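Notice of Closure: The Trodside Ferry

The Office of Crossings at Curonton gives notice that the ferry between Curonton and Trodside will cease to run at the end of January. The service has operated without a break for 148 years. Passengers holding season tickets may apply for a refund at the ticket window, where forms are kept in the second drawer.

The Office wishes to set out the circumstances that led to this decision. It does so at the request of the residents of Trodside, who wrote to ask for an account, and whose letter was received, stamped and read aloud at the monthly meeting.

The ferry was established by the Jistard Navigation Company to carry quarrymen across the river in the morning and home again at night. The crossing took 26 minutes in fair weather. When the quarry shut, the Company passed the boat, the two landing stages and the bell to the Office, together with a sum for painting. The boat at that time was the Engelbrecht, and it is the Engelbrecht still, though every plank of her has been replaced and the funnel came from another vessel altogether.

The bell requires some explanation. It hangs from a post on the Trodside landing, and a person wishing to cross must ring it. Under the founding rules, which have never been amended, the ferryman at Curonton is bound to answer any ring made between five in the morning and eleven at night. He may not ask who is ringing. He may not decline on account of weather, unless the river is over the third step. If he crosses and finds no passenger waiting, he must remain at the landing for a quarter of an hour, and then return and enter the word "None" in the book.

For most of the life of the service this entry was rare. Boys rang the bell for mischief and were spoken to. Once a goat was found with the rope in its mouth, and a charge was entered against its owner, who paid it.

In the autumn before last, the entries began to increase. The bell was rung each evening at twenty minutes to nine. The ferryman crossed, waited the full quarter of an hour, and returned with an empty boat. He reported the matter in writing, as he was required to do. The Office replied that the rule was clear and thanked him for his diligence.

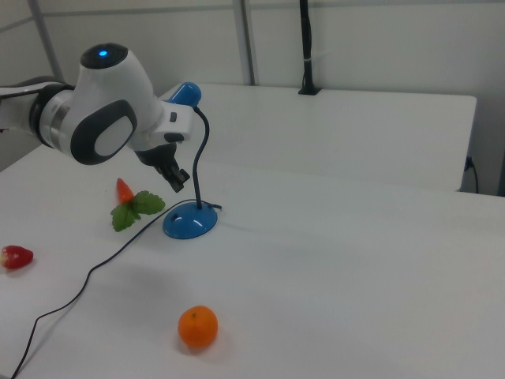 By the following spring the book contained 60 such entries, and the Office sent an inspector to Trodside. She took lodgings above the bakery and spent four evenings on the landing stage with a lantern and a folding chair. On each of those evenings the bell did not ring. On the fifth she stayed in with a cold, and it rang at twenty minutes to nine.

Her report ran to 28 pages. She had examined the rope, the post and the clapper, and found them sound. She had made enquiries at every house on the river side of the village. Most of those she spoke to said they had heard the bell and supposed that somebody wanted the ferry. One elderly resident, a widow living in the last cottage before the landing, said that she had rung it herself, and offered the inspector a chair.

The Office reproduces part of her statement, with her consent. She said that her husband had worked at the quarry office in its last years and had been among the few who still used the late boat. He had crossed from Curonton every working evening, and she had been able to see the lamp on the bow from her kitchen as it came over. After he died she had gone on looking out at the usual time. That autumn the late boat had stopped coming, there being no passengers for it, and the river had been dark. She had not wished to travel anywhere. She had wished to see the boat come across.

She added that she had not rung while the lady was sitting out there, as it seemed unkind to bring the man over with company watching. She asked what she owed.

The Office considered the matter at two meetings. The founding rules set a charge for a passenger, a charge for livestock and a charge for mischief. They set none for a person who rings the bell and does not travel. It was the view of one member that the widow had been put to no benefit that could be measured. It was the view of another that she had, and that this was the difficulty. The question was put to the ferryman, who said that he would as soon go as not.

It was resolved that no charge be made. It was further resolved that the crossing at twenty minutes to nine be restored to the printed timetable, so that the bell need not be rung for it, and that the bow lamp be fitted with a stronger wick. The ferryman was asked to stop writing "None" in the book. After some correspondence as to what he should write in its place, he was permitted to leave the line blank.

The crossing was made every evening from that date until the first week of December, when the widow died. The ferryman made it that evening also, as he had not been told, and on the evenings after it, when he had. The Office did not instruct him to do so and has not asked him to repay the fuel.

The road bridge above Trodside is now open, and the Engelbrecht has carried no fare-paying passenger for nearly a year. The Office can find no ground on which to continue. The final crossing will leave Curonton at twenty minutes to nine on the last evening of the month. Members of the public may travel free of charge, but are advised to dress warmly, and dogs must be held.

Residents have asked whether the bell will be removed. It will remain on its post. The rope will be taken in and kept at the Office, where it may be inspected on request.

Claims for lost property should be made before the window closes. The Office holds at present several umbrellas, a left boot and a tin lunch box with a quarry number scratched on the lid.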